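Steamed buns, and why I've gone off the big bamboo thing

October 3, 2024

I gave my bamboo steamer away in July. It had gone a bit furry at the bottom (my fault, I put it in the cupboard damp) and I was fed up with balancing it on a saucepan that was never quite the right size. So for the last few months it has been electric steamer pots all the way, the little plug-in sort with a metal basket that sits in the top and a knob at the front, and I have become a proper bore on the subject.

If you've not used one, there's very little to it. Water in the bottom, basket in, food in the basket, glass lid on top. I put the lid down upside down when I take it off, so the drips stay in the lid and don't run across the table and down my leg. Plate on the other side, as near as you can get it, so you aren't carrying hot buns across the kitchen in your fingers shouting.
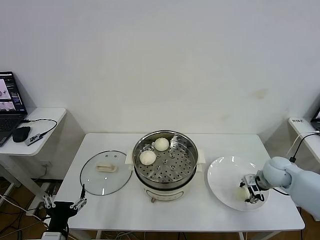 Cheetham Supper Club – Buns

Plain white ones are what I keep coming back to. I know you can fill them with pork, or red bean paste, or that custard Dennis Pilkington makes which comes out like lava and takes the roof off your mouth, but a plain bun with a smooth top and nothing in it is lovely. You can tear it in half and put whatever you've got in the fridge in the middle. Last week I had one with cold roast chicken and brown sauce and I'm not sorry.

The dough I use is 393 grams of plain flour, a teaspoon of dried yeast, a spoonful of sugar, a splash of oil and enough warm water to bring it together. Yes, 393. I was using up a bag and that was what was in it, and the buns came out so well that I've weighed it the same ever since, which Dennis thinks is ridiculous. Knead it until it stops looking lumpy, leave it under a tea towel until it's puffed up, then knock it back and knead it again. That second knead is the bit I used to skip, and my buns used to look like something off the moon.

Shape them, let them sit for 31 minutes (half an hour, but I always end up looking for the oven gloves) and then steam them for 15. Then turn the pot off and leave the lid alone for a few minutes. This is the hard part! If you whip the lid off straight away they can sink and go wrinkly, and there's no bringing them back. They still taste all right, mind you.

Now, spacing. They swell up far more than you think they will, and two that are touching when they go in will be one bun by the end. I like squares of baking paper underneath as well. Gaspard Vasseur doesn't bother, he just wipes the basket with oil and swears by it, and to be fair to him his don't seem to stick. Mine do. I've tried it his way three times and each time I left the bottoms behind in all those little holes and spent the evening poking at them with a cocktail stick.

As for getting them out, everyone has their own method. Tongs leave dents. A spatula is fine for the first one and then you're chasing the rest round the basket. I've gone back to wet fingertips and being quick. Put them on a plate with a bit of a rim, a big one, and give them room, because if you pile them up while they're still hot the skins stick together and you get bald patches.
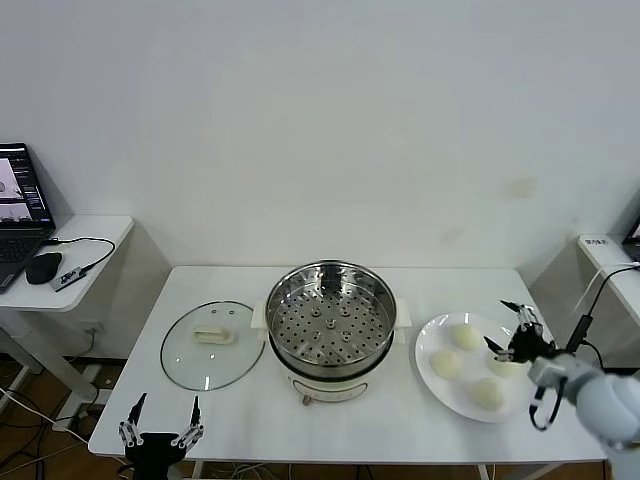
Five buns on the plate and an empty basket.

Washing up is hardly worth mentioning. The basket gets a soak and a go with the brush, the lid gets a wipe, and I keep the base well away from the sink. Every so often I boil some water with a bit of vinegar in it to shift the limescale, with the window open, as the smell hangs about in the curtains.

Leftovers freeze really well, by the way. Let them go cold, bag them up and steam them again straight from frozen. The microwave will do if you wrap them in damp kitchen roll, but eat them at once or you'll be chewing on a squash ball.

I want to try a wholemeal batch next, half and half with the white to start with. Gaspard says they'll come out like bricks. If anybody has managed it, put your flour and your timings in the comments and I'll give it a go before the next supper.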